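Speaker notes, stacking talk, 11 November 2024. Slot is short, so skip anything in brackets if the clock is against us.

## Opening

Say the title once and move on. Don't read out the authors' slide.

Start with the problem. We train a policy to stack cubes, and we want to know how good it is. The usual answer is a success rate: run it many times, count the towers that are standing at the end, divide. Everyone in the room has done this.

The trouble is that a success rate tells you very little about why one policy beats another. Two policies can score the same and fail in completely different places. One drops the cube on the way over. The other places it well and then knocks the tower as it opens its fingers.

## What we did

We split each run into stages and scored the stages separately: reach, grasp, carry, place, release. A run gets a mark for how far it got, plus a note of where it stopped.

We call the scoring scheme Maltilo. It is a small piece of code and a written rule sheet, and the rule sheet took longer than the code. (If asked: yes, it will be released.)

Mention that the stage boundaries are set by gripper opening and fingertip height, both of which the arm reports already. No extra sensors. The one stage we still label by hand is release.

Two policies were compared:

- Kuusk, trained only on teleoperated demonstrations
- Prurus, the same network, trained on the same demonstrations plus corrections, where a person took over when the arm was going wrong and then handed back

Both got 1000 demonstrations. Prurus got 129 corrections on top. Say this slowly, people always ask afterwards. The corrections are short, usually a few seconds each, so in terms of robot time they add very little.

## Results, first part

Bar chart slide. Give people a moment to find the axes.

On plain success rate the two are close. If we had stopped there we would have written that corrections don't help much, and we nearly did.

Now the stage chart. Reach and grasp are the same for both. Carry is the same. The whole difference sits in place and release, and it is larger for the third cube than for the second. Kuusk tends to come down too far and push into the cube below. Prurus slows near contact and opens earlier.

The reason the overall rate hid this: most failures for both policies were at grasp, and they swamped everything after it. Fix the grasp and the gap opens up.

(Side note, only if there's time: we reran the grasp stage with 12 more start positions and the pattern held.)

## Results, second part

Next slide is the tower. Leave it up while talking about tolerance. 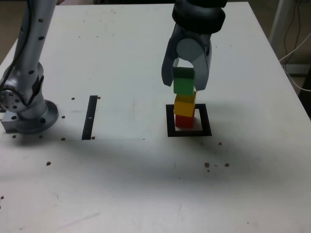
Why score release separately from place? A cube can be in a good position while the fingers are still on it, and the tower can still come down when they open.

Carry on from there. While the gripper holds the top cube, it is also holding the tower in a sense, so you can't judge stability yet. With three cubes in green, yellow, red order, as on the slide, the yellow one sits a bit offset and tilted on the red. An offset like that in the middle matters to the final score, and the old success rate has no way of recording it. Under Maltilo, offset is written down per layer, before release and after.

The black square marks the target area for the base. A base cube anywhere inside the outline counts as placed. We did try scoring distance from the centre of the square and dropped it — it added noise and didn't predict whether the tower stood.

## Limits

Be direct about these, and don't rush them.

- One task, one shape of object, one lab.
- Hand labelling of release. Two people labelled the same 55 runs and disagreed on a handful, nearly all of them cases where a cube shifted but stayed up. The rule sheet now covers shifts.
- The corrections were given by people who knew the arm well. We don't know what happens with newcomers.
- Stages assume a fixed order. A policy that regrasps halfway confuses the scoring. At present a regrasp sends the run back to the grasp stage, which is harsh.

## What comes next

The Todwood group is running the same rule sheet on a peg task in December. Insertion has no clean release stage, so we expect the sheet to need changing, and I'd like to hear from anyone who has tried something similar.

Last slide is the contact address and the rule sheet on one page. Leave it up during questions. If the first question is about simulation, the answer is that we haven't tried it, and go to backup slide two.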